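Starholm Magnetic Screwdriver Set, 41 pieces
Reviewed 5 Mar 2025

I have owned a good many small screwdriver sets over the years, and most of them ended up as one decent handle and a drawer full of orphaned bits. So I was slow to warm up to the Starholm, which I bought in January after my old Markine case finally lost its hinge.

Well, I'm fond of it now! The handle is a little fatter than the Markine's and has a spinning cap that turns smoothly under your palm, so you can drive a long screw without shifting your grip. The bits sit in a rubber tray and stay put when you tip the box over (ask me how I know). I've used it on eyeglasses, a kitchen scale, two toy trains and the family computer, and only the smallest Phillips has begun to look tired.

The magnet is strong enough to carry a case screw across the room - lovely, until you want to set one down gently. The extension is the part I reach for most. It's 93 millimeters long and gets down past cables and brackets where my knuckles won't go.

Inside an open desktop computer:

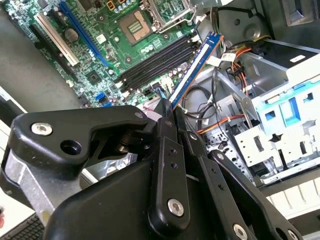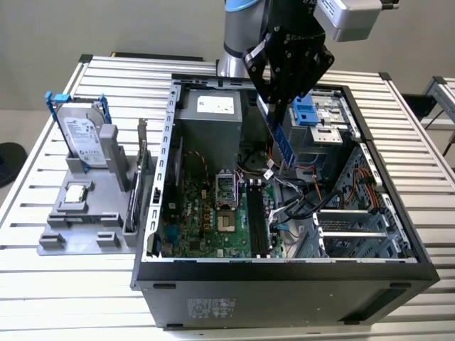
My one real grumble is the labels, which are printed gray on black and hard to read by lamplight. I paid 36 dollars at Gremilura, and for that I'd have liked white lettering. Still, it lives on the desk now, and the Markine has gone out to the garage.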